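ok a thread, because people keep asking what I've been up to since July and "flowers" is not a good enough answer

1/ Short version: we've been teaching a two-arm setup to put fake tulips in vases, and the research part is a thing we call Bilotum. It's a way of picking which demonstrations to train on instead of feeding the model every single one we recorded.

2/ Why bother? Well, we had 166 demos of the flower task, all done by people driving both arms by hand. And some of those demos are bad! Someone sneezes, someone changes their mind halfway, someone grabs with the left and then decides nope, right arm. The policy learns all of that, hesitation included.

3/ The usual fix is that a grad student watches everything and throws out the ugly ones. I have been that grad student. It took me days and I still disagreed with myself when I went back over the same clips.

4/ So Bilotum scores each demo by how well the two arms' motions predict each other. If I know what the left arm is doing, can I guess what the right one does next? In a clean demo, mostly yes. In a messy one the two arms kind of wander off on their own, and the score drops.

5/ Tulips are a great test for this because stems get tangled. You can't just plan one pick, you have to deal with whatever the pile gives you, and three vases with different shapes means the drop-off changes every time too.

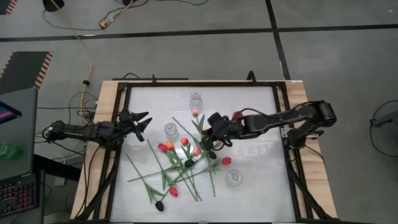 Right arm down in the tulips, left arm open over by the round vase.

6/ The leaves are the worst part, by the way. The heads are bright and easy to find. The leaves cross over everything and they're the same green as the stems, so the model loves to go for a leaf. We have so much footage of a robot very confidently holding a leaf.

7/ OK, numbers. Bilotum kept 109 of the 166 demos. Trained on all 166, the policy got a tulip into a vase in 23 out of 80 trials. Trained on the 109, same network, same training time, it got 51 out of 80. I reran the first one because I didn't believe it was that bad. It was that bad.

8/ We also tried a random 109, to check that it wasn't just "less data is nicer somehow." That landed at 22 out of 80, pretty much the same as using everything. So the picking matters - good to know before I spent another month on it.

9/ Stuff it does NOT fix: the small squat vase. Most of our misses are there. The stem goes in at a slant and tips right back out. My guess is we need some kind of force signal, but that's a guess, I have no data on it yet.

10/ Also it only makes sense for tasks where both arms really have to work together. I ran it on our one-arm cup stacking set with the other arm parked and the scores were pure noise. Which, fair.

11/ Someone in the replies last time asked if you need a fancy cluster. Nope! Scoring runs on a desktop over lunch. Training the policy is the slow bit and that's the same as before.

12/ Code is going up on the Romora page once I clean out my embarrassing variable names (there is one called tulip_final_FINAL2). Preprint after that. If you have two-arm demos sitting around, especially of anything floppy, please try it and tell me where it breaks. Cables, towels, noodles, I'll take it all.

April 12, 2021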